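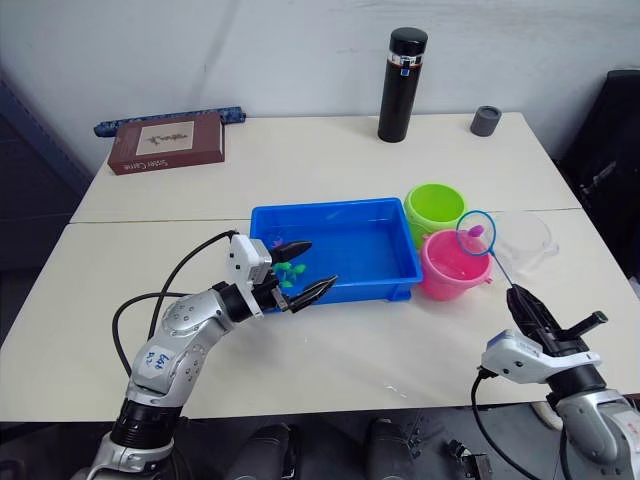

Progress report to the Tunetti small projects fund
Two-arm sorting bench, Unlow shared workshop
October 24, 2025

Dear all,

Thank you again for the grant, and for your patience with us over the summer. When you agreed in May to put $3781 toward the bench, we had a pair of secondhand arms in a crate and a lot of enthusiasm, and I am very happy to write that we now have a bench people stop and watch on their way to the kettle. I will try to keep this short, though you know me by now!

The task is still the one in our application. The arms have to fish toys out of water and put them into buckets by color, using a child's net. We chose it since floating things drift when you reach for them, and a net is a floppy, awkward sort of tool, so the arms get no help from either side.

What is working

Both arms are bolted down and wired, and each has its own wrist camera. The Kinnunen control boards arrived later than promised but have been no trouble since they went in. The right arm does the netting. We teach it by steering both arms by hand through the whole job and recording as we go, and we now have 3000 recorded passes on the workshop drive, which is a good deal more than I thought we would manage by fall.

The part that took longest was the grip on the net. The handle is thin and smooth, and in the early passes it would slowly turn in the fingers until the hoop faced the wrong way. We recut the fingers so they close flatter, and that has made a great difference – though I would still like a softer pad on the inside faces. 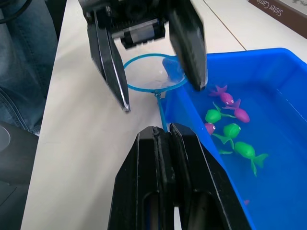

What is not working yet

Purple and green are easy enough to tell apart in good light. Late in the afternoon the glare on the water gets into the wrist cameras and the arms start to dither over the tray. We have ordered a diffuser from Jokitix and will hang it from the ceiling beam. The other nuisance is cable slack. The loops at the wrists need to be long for the arms to turn freely, and long loops like to catch on things.

I had hoped to have the left arm nudging strays toward the net by now. It reaches over the water happily and opens its fingers, but the timing between the two arms needs more work.
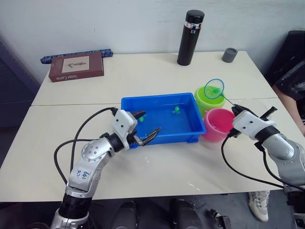

Kinnunen wrote back that the lag is most likely in our own settings, and suggested we run both arms from one clock before we spend anything on new parts. We will try that first, and gladly.

Money and next steps

We have $50 left for small parts after the diffuser, and the workshop has let us keep the corner for another 24 weeks. In that time we want to sort out the timing, redo the finger pads and write up the build so that other members can copy it.

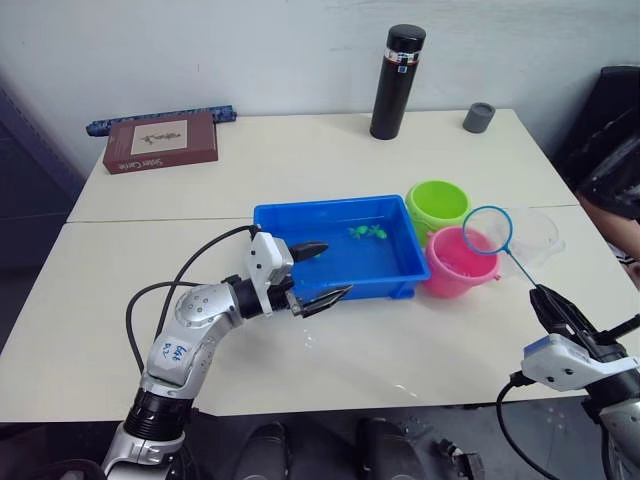 The bench at Unlow, with the net over the buckets.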